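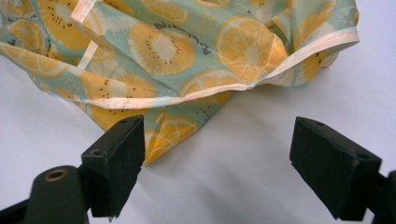
Thursday, bench 2. Hand-held gripper demos for Walcombe, cloth and carton set.

Purpose: find out whether start-pose jitter on the deformable item does more for the policy than extra demos of the same start pose. Kiprono's earlier result on the stiff items said extra demos win. I don't believe it carries over to cloth.

Count in the store before today: 1289 episodes usable, 135 rejected. Most rejects are tracking loss on the approach, when the wrist camera gets close to the white table and there are too few features to hold on to. The printed cloth helps a good deal once it fills the upper half of the view. The bare table does not.

Protocol as agreed with Xiomara:

1. Cloth. Fruit-print piece with the pale binding, dropped from hand height and not tidied. Approach with fingers open, pause, close on whatever fold is nearest the midline. Don't aim for the binding on purpose. If the fingers happen to land on it, keep the episode and tag it "edge".

2. Carton. Yellow drink carton, grasped across its width and kept upright. White tray and cloth stay on the table as clutter. Watch grip force – the board creases, and a creased carton changes the look of every episode after it. Log the printed time code (11:42:05 1708 on this one) as the item ID so that swaps can be traced. 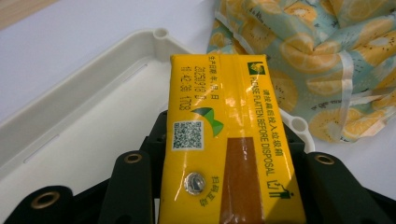

3. Back to cloth. Same drop, but start pose drawn from the jitter list, not chosen by the operator. Pads level with each other before the approach begins.

Notes on the method

The pause before closing matters more than I had allowed for. With it trimmed out, the Plender checkpoint closes early on cloth and gets air. With it left in, the policy sometimes hovers and never commits. Compromise for now is to keep the last 566 ms before closure and cut the rest. Needs a proper sweep.

Depth is the weak point. Folds where a lower layer of print shows through the upper one seem to be read as flat. I would like to run the same split with a plain opaque cloth before blaming the network.

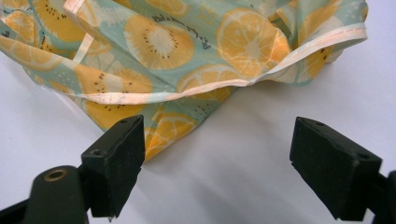
Lorne disagrees about the opaque cloth. His view is that it changes stiffness and print together, so a better score would tell us nothing, and that we should mask the print in the existing episodes first. Fair. Masking is cheaper too. Will do that on the Montoya split and leave the cloth as it is.

To do: re-run calibration, check the clock offset between gripper width and video, ask Divina for the jitter list as a plain file.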